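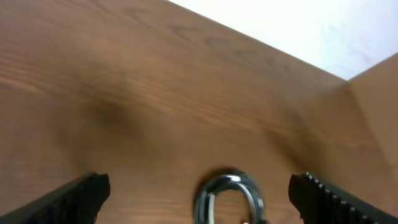 Wood grain

Wood grain is the pattern you get from the way a tree's fibers and growth rings run through a board. That's the short version, and I could stop there, but I've been hooked on this stuff since I spent a May at the Gisetti sawmill in Pernness, so bear with me!

A tree adds a layer of wood every year (in places with real seasons, anyway). The wood put on in spring is usually paler and softer, and the summer wood is darker and denser. Cut through those layers and you get stripes. What kind of stripes depends on the cut.

Flat-sawn boards

Most lumber is flat-sawn, meaning the log is sliced straight through, one board after another. The saw skims across the rings and leaves pointed arches, which people call cathedrals. I love them. They also come with a downside, as flat-sawn boards are more likely to cup when the air gets damp.

Quartersawn and rift-sawn boards

Quartersawn boards are cut with the rings close to upright, so the lines come out straight, and in oak you get those shiny flecks too. It wastes more of the log, so you pay for it. Last time I checked the Andreadis yard, a quartersawn oak plank was $199 and the flat-sawn one beside it was $160 – ouch. Rift-sawn sits in between, with the rings at an angle of 30 degrees or more to the face.

Working with grain

Plane along the rising grain and the shavings curl off nicely. Go the other way and you'll tear out chunks (ask me how I know). Same with sanding: follow the lines, or the scratches will show up the second stain hits them.

Stain and grain

Stain soaks deeper into open, porous wood, which makes the pattern stand out. Pine can go blotchy, so I brush on a thin coat of Zumgate conditioner first and give it 40 minutes.

See also: Burl, Knot, Veneer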